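Forno pequeno de bancada: instalação, carga e limpeza

10 Set 2019
Por Po-yen Siu

Um forno elétrico de bancada aquece depressa e gasta pouco, mas tem pouca massa e pouco volume. Qualquer erro de posição, de carga ou de limpeza nota-se mais do que num forno de encastrar. As indicações seguintes aplicam-se aos modelos com porta rebatível para baixo, grelha de arame e comandos rotativos.

Posição na bancada

O forno deve assentar numa superfície plana, com os quatro pés apoiados. Deixar no mínimo 10 cm livres atrás e de cada lado, salvo se o manual indicar mais. À frente, reservar o comprimento da porta aberta e espaço para pousar um recipiente. É frequente medir apenas o corpo do aparelho e descobrir depois que a porta bate numa tábua ou num escorredor.

Ligar de preferência a uma tomada de parede. Se for mesmo necessária uma extensão, verificar a potência máxima gravada no corpo e não ligar nela outro aparelho de aquecimento ao mesmo tempo. O cabo passa por trás ou pelo lado, nunca por cima da chapa nem diante da porta.

O que fica em cima do forno

A chapa superior é a zona exterior mais quente. Muitos utilizadores usam-na como prateleira, sobretudo em cozinhas estreitas. Com o forno frio e desligado não há inconveniente em apoiar ali um objeto leve e estável. Antes de ligar, retira-se tudo: a madeira seca e pode empenar, o plástico deforma, o papel pode arder. Um suporte de madeira com pinos, dos que servem para secar, passa para a outra ponta da bancada e só volta depois de a chapa arrefecer, o que pede 30 minutos.

Carregar com a porta aberta

Abrir a porta por completo antes de aproximar os alimentos. A porta aberta não é uma mesa – o vidro e as dobradiças não foram calculados para suportar um tabuleiro cheio. Segurar o recipiente ao lado da porta ou pousá-lo na bancada. 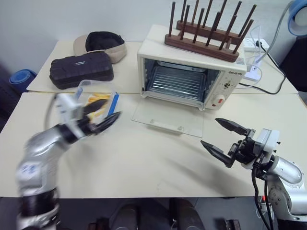
Porta totalmente rebatida, grelha colocada e suporte de madeira ainda por retirar do topo.

As caixas de plástico transparente servem para transportar e guardar, não para aquecer. Mesmo as que trazem indicação para micro-ondas não são adequadas ao forno, onde a resistência irradia diretamente sobre a superfície. Transferir o conteúdo para um tabuleiro metálico baixo e afastar logo a caixa e a tampa.

Para batatas, congeladas ou já fritas, proceder do seguinte modo:

1. Retirar o suporte e qualquer outro objeto do topo.
2. Colocar a grelha na posição média.
3. Preaquecer em vazio, de porta fechada.
4. Espalhar 300 g no tabuleiro, numa só camada.
5. Introduzir o tabuleiro com luvas secas e fechar a porta.
6. Virar as batatas a meio do tempo.

Acima dessa quantidade, num tabuleiro pequeno, as batatas sobrepõem-se e cozem no próprio vapor. É preferível fazer duas fornadas. Os restos devem ir ao forno diretamente do frigorífico, sem período de espera na bancada.

Temporizador e termóstato

Nos temporizadores mecânicos, os tempos curtos são imprecisos. Rodar o botão para lá da marca pretendida e recuar em seguida até ao valor dá melhor resultado, porque a mola fica devidamente tensionada. Nos tempos inferiores a dez minutos, confirmar com um relógio.

O termóstato também varia de aparelho para aparelho. Um termómetro de forno pousado na grelha, lido após três ciclos da resistência, mostra o desvio real. Convém anotar o valor numa etiqueta e colá-la na parede ou no interior de um armário – não no forno.

Limpeza

Desligar da tomada e esperar que arrefeça. Retirar a grelha e o tabuleiro das migalhas e lavá-los à mão com detergente neutro. No vidro, aplicar uma pasta de bicarbonato e água, deixar atuar e remover com pano húmido. Não pulverizar líquido na direção das resistências nem dos botões. A gordura junto às dobradiças sai com um cotonete.

Na revisão de julho deste texto foi acrescentada uma nota sobre a grelha: se o arame apresentar ferrugem ou o revestimento levantado, substitui-se. Lixar só adia a troca.

Arrumação em redor

A zona do forno tende a acumular estojos, bonés, carregadores e outros objetos sem relação com a cozinha. Uma faixa livre à volta do aparelho resolve a maior parte do problema. Os cabos soltos prendem-se com fita de velcro à parte de trás da bancada, com folga suficiente para puxar o forno para a frente nos dias de limpeza.

Artigos recentes
Extensões elétricas na cozinha: ler a etiqueta de potência
Óleo mineral ou cera para suportes de madeira
Caixas Nestine: que tampas são compatíveis
Descalcificar a chaleira Fumora
Dobradiças de forno: quando ajustar, quando trocar
Bancadas claras e manchas de gordura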